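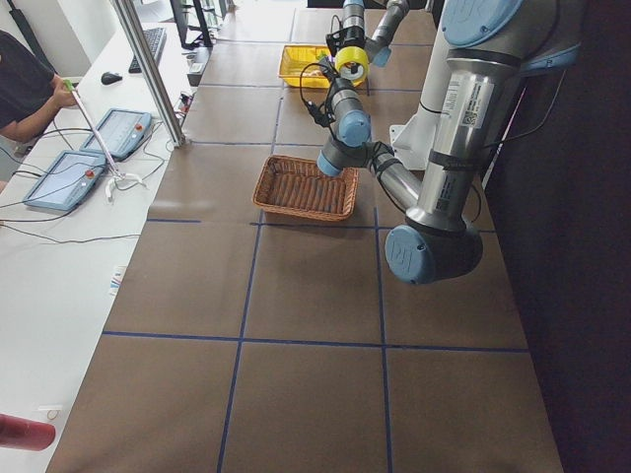
Ronaldo Medeiros asked last week whether a shop should count its stock all at once or a little at a time, and said his own store closes for two days every April to do it.

Print this page
E-mail this page

Unit 4: Cycle counts

A cycle count covers a small part of the stock each day. A store with 200 items that counts 10 a day gets through the list in 20 working days.
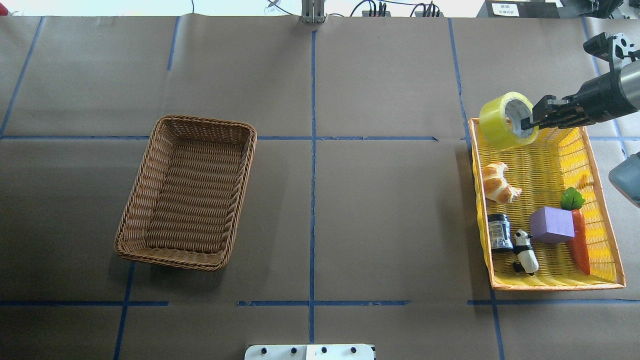

Fast sellers go on the list more often. Write down the count before looking at the book figure. If the two differ, count again, then check open orders and returns.

Read the Dotton case for next class.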